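Grarnine G2 Two-Finger Gripper
Demo and evaluation units available

The G2 is the gripper we reach for first when someone walks in with an arm, a controller and a pile of awkward objects. It has two fingers with flat plates, and it opens wide enough for most of what you'd find on a kitchen counter. We have been living with one on the bench (and one in simulation) since April, and we like it a lot!

What you get
Gripper body with both fingers fitted
Flat finger plates, plus a spare pair
Wrist adapter for Belov and Murell arms
Power and data cable
Simulation model with collision shapes and joint limits

What it's good at
Cups, jars, cans, short tubes, boxes with square sides. The plates stay parallel as they close, so you don't have to be fussy about where along the finger the object ends up. Round things used to be our headache with the older Riviere two-finger, which has narrower plates and tends to let a cylinder roll when you tip the wrist. Houda Abou Zeid ran both grippers through the same cup task in simulation, same arm, same controller gains, same camera position on the wrist. Out of 1,778 attempts with the G2, 1,112 ended with the cup held and tilted to the target angle. The Riviere managed almost 300 fewer on the same starting positions.

That success rate may look modest, and a good part of the misses came from starts we made hard on purpose: cups lying down, cups close to other objects, cups at the edge of the counter. We left them in. If you only want clean upright picks you will see much better numbers, but you also won't learn much about your gripper.

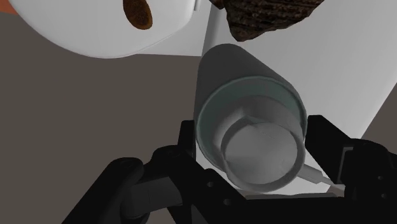 G2 model holding a grey cup at a tilt, simulated kitchen task.

The wrist camera view is where the G2 really won us over. With a cup between the plates you can still see the rim and well down into the inside, which makes a big difference if your policy works from images. Zineb Fawzy tried three camera mounts before settling on the low one, and the bracket drawings for it are included with every loan unit. The fingers do take up the lower part of the view – that's true of every wrist camera we have tried – so plan on a second camera if you need to see the table under the gripper.

Where we'd pick something else
Thin flat items such as cards and lids are a struggle. Soft bags are hit and miss. For those, ask us about the Murell suction head, which fits the same adapter.

Setup
Bolt the adapter to the wrist, run the cable along the forearm and leave a loop of slack at the last joint. The controller finds the gripper at power-up. Run the open-close routine once before you load any of your own code. In simulation, load the model and start with 64 contact solver steps; you can go lower later, but grips on curved surfaces get jumpy.

Borrowing one
Loans run for four weeks, and you can extend if there's no queue. Tell us which arm and controller you have and what you want to pick up – photos of the objects are great. Younes El Sherbiny handles loans and adapters, and Unathi Makhubela can help with the simulation side.

Page updated 27 July 2023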